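**old tower thread, 4 May 2023**

OK I have been wanting to do this one since January. Desktop towers! Big, heavy, gray, office-issue desktop towers! The kind that sat under a desk for years and got kicked a lot. I love them and I'm going to go on about it for a while.

---

The one on the table came out of the Neser clearout over in Galwood, which is where good office stuff ends up when a building changes hands. It's a Dell, it weighs as much as a small dog (a solid small dog), and there's a Xeon in this story. A server-family chip in something that looks like it was bought to do invoices. I was so happy I read the label twice.

---

First thing, before any tools: lay it on its side, panel side up. Please don't work on one standing up. You drop a screw in a standing tower and it goes somewhere behind the drive cage and lives there now. On its side the whole thing is like a little city you look down on, and gravity is on your team.

---

Second thing, power cord out of the wall, then hold the power button down for a few seconds. Touch bare metal on the case before you touch a board. I do it so often now that I do it to the toaster.

---

My favorite part of any old machine is the memory. It's the friendliest job in the whole computer. Two latches, one long notch, push evenly, click. If you've never opened a computer in your life, start there, you'll feel like a genius by dinner.

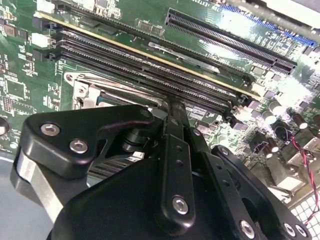 A reply already, asking if it matters which slot gets used when there's only a single stick to put in, and whether a wrong pick could hurt anything.

---

Great question, and no, you won't hurt it! The worst you usually get is beeping, or a machine that sits there looking at you. But boards do have a preferred order for filling the slots. Sometimes it's printed right by the slots, sometimes it's on a sticker inside the side panel, and it's nearly always in the service manual. Look it up by model. Takes a minute.

---

The thing that does cause grief is a stick that's only *mostly* in. One end clicks, the other end looks like it clicked. I go back and press both ends with my thumbs every time, even when I'm sure. Especially when I'm sure.

---

And line up the notch first!! It's off center on purpose. If the notch and the bump in the slot don't agree, stop. You have it backwards, or it's the wrong generation of memory, and pushing harder won't make it the right one.

---

Now, layout. I want to talk about how sensible these office cases are, because people who only know the glass-sided kind don't believe me. The designers clearly knew that some tired person would have to swap a drive in one of these at the end of the day, and they were kind to that person.

---

Blue means grab me. That's pretty much the rule. Blue rails on the hard drive, blue latch at the power supply. You could work your way around the case just hunting for blue bits and you'd learn half of it. I wish my kitchen worked like this.

---

Cables are the part that scares people, so take it slow. Yellow, red and black are power. The thin flat ones are SATA, that's your drive data. Before I unplug a single thing I make a note of where everything goes, because past me always believes she'll remember and present me never does.

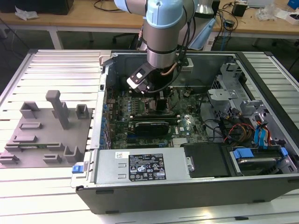
Then I go one connector at a time. Pinch the clip, wiggle gently, pull on the plug and never on the wires. Masking tape flag on each one with a word on it. I write things like "DRIVE" and "NO IDEA" and both have turned out useful.

---

Graphics card: check for a latch at the end of the slot before you lift. There's very often a little tab holding it, and it's very often hidden under the card itself, where your finger barely fits. Press the tab, then lift straight up. If it fights you, something is still holding it. Look again before you pull again.

---

Things I keep within reach for a job like this:

- one good Phillips screwdriver, magnetic tip
- a muffin tin for screws (a section for each step, it's wonderful)
- masking tape and a pen
- isopropyl alcohol and coffee filters, which leave less fluff than paper towels
- fresh thermal paste
- a flashlight, even in a bright room

The muffin tin is from the hardware place on Govindasamy Street and it has never seen a muffin.

---

Dust! If there's dust, canned air in short bursts, outside if you can, and hold the fan blades still with a finger while you blow. Don't let the fan spin up like a pinwheel, however fun it sounds. And it sounds so fun.

---

OK. Deep breath. The processor. This is the big one and I get a flutter in my stomach every time.

---

Sockets like this have the pins down in the board, a whole field of tiny springy contacts, and the chip itself is flat on the bottom. So the delicate thing is the *socket*. A dropped chip might shrug it off. A chip dropped on those pins can ruin your week.

---

The order I go in:

1. Heatsink off first, loosening the screws a bit at a time, corner to opposite corner.
2. Twist the heatsink a tiny amount before lifting, so old paste lets go.
3. Push the lever down and out from under its hook, then let it come up slowly.
4. Open the metal bracket all the way.
5. Hold the chip by its edges. Straight up, straight down, no sliding.

---

Going back in is the same thing reversed, plus one more check. There's a small triangle on one corner of the chip and a matching mark at the socket, and notches along the sides too. Everything has to agree. You set it down with no pressure at all. It should just sort of sit, like a lid that fits. 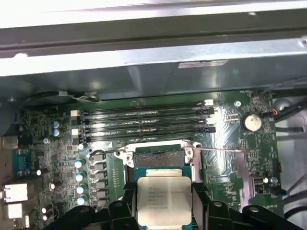
If it rocks even slightly, lift it off and start over. No nudging it around with a fingertip. I know you want to. I want to every single time.

---

Once it's sitting flat, bracket down, lever down, and the lever takes more force than feels polite. There's a creak. The creak is normal! I nearly gave up computers forever over that creak the first time.

---

Thermal paste: a blob like a small pea in the middle, heatsink on, screws in that same corner-to-corner pattern. People will fight you about the shape of the blob. People have fought ME about the shape of the blob. For a machine like this a pea is fine, go have your lunch.

---

Somebody always asks what one of these is even for now, when a phone does so much. So, mine! I've got some 3000 family slides that I've been scanning in batches, and they need to live somewhere with plenty of drive space and a lot of patience. An old workstation is perfect. It can sit in the corner and hum and hold my grandparents' vacations.

---

I keep them sorted with Lodance, my own pile of little scripts that rename files by year and shoebox. It's ugly and I adore it. It chews through 400 scans while I make a sandwich, and on my old laptop the same batch was more of a go-mow-the-lawn situation.

---

Also they're cheap to feed with parts! Offices retire these by the truckload, so drives, rails, fans, power supplies, all of it turns up used. Do check the connectors before buying though. Big brands like their own plug shapes, and a standard power supply might not fit the case or the board. Write down the part number off the label before you shop.

---

A note on empty sockets, because I see this go wrong in secondhand listings. If the chip's coming out and staying out for longer than a coffee, cover the socket. There's a plastic cap made for it, and if you ever buy a new board, save that cap like it's jewelry. Close the bracket with the cap in place and the pins are safe.

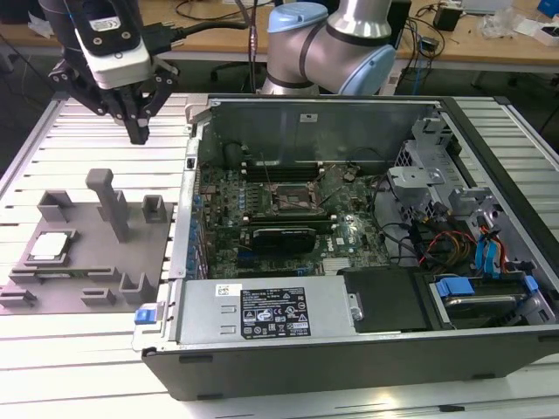
No cap? Then don't reach across the board, don't lean over it with a screwdriver, don't wear the sweater with the dangly cuffs. (A cuff thread and a socket pin. I still think about it.) Shine the flashlight across the pins at a low angle and look for any glint that breaks the pattern. A neat grid good, one odd sparkle bad.

---

First power-up after a rebuild, I leave the side panel off and go with the bare minimum. Processor, heatsink with its fan plugged in, one stick of memory, screen. If it beeps, count the beeps or watch the lights on the front and look them up for your model. Then shut down, unplug, add one more thing, try again. Slow, yes, but when something's off you know exactly which thing you just added.

---

And please plug in the CPU fan. I say this with love and as a person who has rebuilt an entire computer, admired it, taken a bow in an empty garage, and left the fan connector lying on the board.

---

Next up for this one is drives. I want 2 matching ones so every slide is saved twice, and there's a copy going to my cousin's closet too, a good 700 miles from my own basement and its opinions about rain.

---

If you've got one of these under a desk or in the garage, go open it this weekend! Just open it, you don't have to take anything out. Then send me a photo of the inside, I want to see your rails. Are they blue? I've seen green ones in some machines and I have so many questions.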